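Notebook – equipment planning, June

Friday, started 9:40

Sat down with Şengül to turn the wish list into an order list. Budget we can count on this round is the equipment line only. Travel and the Zutville rent are separate and we are not touching them.

Where we are now. Two-handed collection works with the hand-held grippers, one per hand, marker cubes on top for tracking. The shortage is in spares. If a finger tip tears or a cube gets knocked, that pair is out until someone fixes it, and the other operator waits. Last month we lost most of two afternoons this way. So spares go first, new units second.

Prices from Wirnex, quote came in this morning:
Finger tips, soft, per set of two: $98
Marker cube, printed and glued, with mount: $100
Full hand-held unit without camera: $1000
Freight to us, flat: $216

Freight is the same for a small box or a big one, so one order. Erdal wanted to try one unit first and then order the rest. I see the point but we would pay the $216 twice. Şengül suggested asking Wirnex if they will hold the quote for a month. I'll write to them.

Besen also makes finger tips. Cheaper, but their sample was stiffer and slipped on glassware. Keep the sample in the drawer for comparison. Do not mix the two kinds in one session, the data will not match.

11:15. Went out on the floor to see how the stations are laid out before deciding on furniture and power.

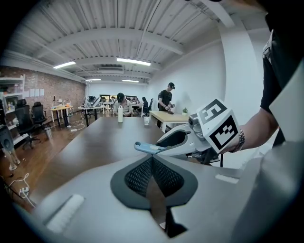 Long table, main room, grippers in use. Cables on the left still to be sorted.

Notes from the walk-round:

The long brown table is fine as it is. Smooth top, enough length that we could put a second station at the far end if the two operators face away from each other. No need to buy another table this round. Take that line off.

Power is the weak spot. The white cables on the left side of the floor run down to a strip in the corner and people walk through there. Want floor covers and one more strip. Small money, can go on the general supplies card instead of equipment. Erdal to measure the run along the brick wall.

Chairs: leave alone.

Lighting: the ceiling fixtures are what we have. Şengül thinks we should check marker detection at both ends of the long table before paying for any lamps. Agreed, no lamps until we have numbers.

Storage: need one closed bin per pair of grippers, labeled. At the moment they get put down wherever there is space.

Order list after discussion:
Finger tips, four sets: $392
Marker cubes, two: $200
Full units, two: $2000
Freight: $216
Total: $2808

That leaves very little for the arm. The Yurt arm was always going to be next year unless the grant is extended, and I would rather have hand-held stations that run all day than an arm waiting for data. Erdal disagrees. He says lead time on the arm is long and we should at least put down a deposit. Fair argument. Asked him to get the deposit terms in writing, including whether it is refundable, and we'll look at it again when he has them.

Things not in the quote that we keep forgetting:
– memory cards
– wrist straps, the current ones are stretched
– spare screws for the cube mounts (short ones, the long ones crack the housing)
– glue

2:30. Wirnex replied. They will hold the price but not the freight. Also the cubes come with their own marker numbering, so we have to send them our numbers or the new ones will clash with the pairs we already use. Şengül has the list and will send it before the order goes in.

To do:
Erdal – cable run, deposit terms
Şengül – marker numbers, detection check at both ends of the table
Me – order form, ask about tips in a softer grade, bins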